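Kavis opens its first store in Zarkumville, and Tahira Naqvi hasn't slept

Sep 12, 2018. Caught Tahira Naqvi between fittings, the night before the Kavis party. She had a phone in each hand. We got maybe one full cup of coffee out of it.

So, Zarkumville. Why there? "My mother shopped there. The old arcade, second floor, hats and gloves. I wanted that street and I waited 2 years for that street." The lease came through in spring. The paint is still drying, she says.

The guest list is 200. It was meant to be smaller. "Then Solange called, and Solange knows everybody." Solange Lecomte, that is, the new face of the fall watches, who flies in tonight and out again right after the toast. Contract signed in a hotel lobby. Naqvi won't say what it cost. "Enough. Next question."

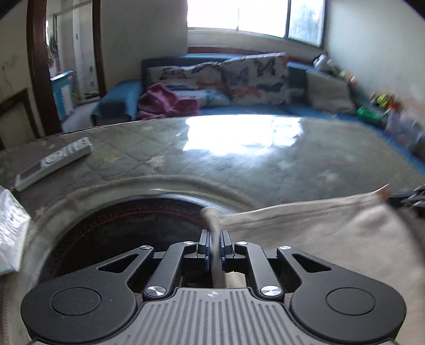

The watch itself, then. The Sydorenko, steel, slim, 372 pieces and no more after that. Why 372? She laughs. "It's the street number. Murray thought I was joking." Murray McKinnon runs the money side and wanted nearly 3,000. They argued thruogh most of a train ride. She won.

Music is Bastien Chevalier on piano, no speeches before nine, no red carpet. "People stand on a carpet and freeze. I want them inside, with a drink, trying things on." Every tray goes out to the guests, she says, and anybody can pick up anything.

Is she nervous? "About the weather, yes. The terrace has no roof." And after the party? Two days off, maybe three, then the Sesura regatta, where Kavis is timing the races for the first time. She has never been on a sailboat. "I'll stay on the dock and wave".

One phone rings, then the other one. The seamstress wants her back upstairs, the hem is wrong agian. She takes the coffee with her.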